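Muker open afternoon – notes for Fares

Typed these up on the train so excuse the state of them. Got there just after 2, left with my coat full of leaflets. Main reason for going was the bin picking kit from Clelov, the one Fares Najjar keeps forwarding us emails about. Went round the rest quickly.

The building is the old dye works behind the station, Muker have the ground floor and let the upstairs to Lalex. Parking is hopeless. Coffee fine. Seul-gi Ji did our tour, she runs the picking side and knows the kit far better than the sales lad, who mostly read us the brochure.

What Clelov are selling: arm mount, gripper, camera, the software and a year of support. You supply your own arm and bin. They say a morning to fit it. Seul-gi said two days for theirs, most of that on cables and getting the camera to behave with shiny things. Worth knowing before we budget.

The bench they run it on is a mixed-items one, all odds and ends, no two alike. I asked if we could see it on our sort of parts (small, boxed, dull) and was told to send a crate of them over. Will do that.

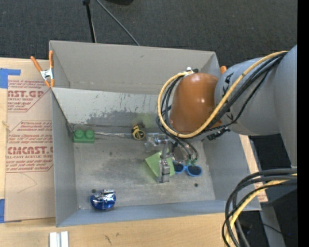 The test bin at Muker, with sunglasses, tape measure and foil packet among the items.

Foil and see-through stuff is the hard part according to Seul-gi. Also anything flat up against the wall of the bin. She was quite open about it, the brochure less so. The scuffing on the sloped panel in the bin is worth a look if we are thinking of using our good trays – I would want something we dont mind getting scratched.

Cables run down the outside of the arm. Asked about a sleeve, there is one, it costs extra. Of course.

Price. The support plan is 800 a month after the first year, which made the man next to me laugh out loud. Hire is possible, minimum 10 weeks, and they take 16 off our hands-on training hours if we buy afterwards. I think thats how it works, the leaflet is badly worded and I need to ring them.

Upstairs at Lalex was labelling machines, loud, not for us. Pattinasarany had a table by the door with replacement fingertips for grippers, decent range, friendly, took a card. They will cut to a drawing if you send one.

My view – hire first, dont buy. Send the crate, see how it gets on with our parts, then talk about money. Fares to ask about the sleeve and whether the software updates are inlcuded in hire. Next open afternoon is September if anyone else wants to go.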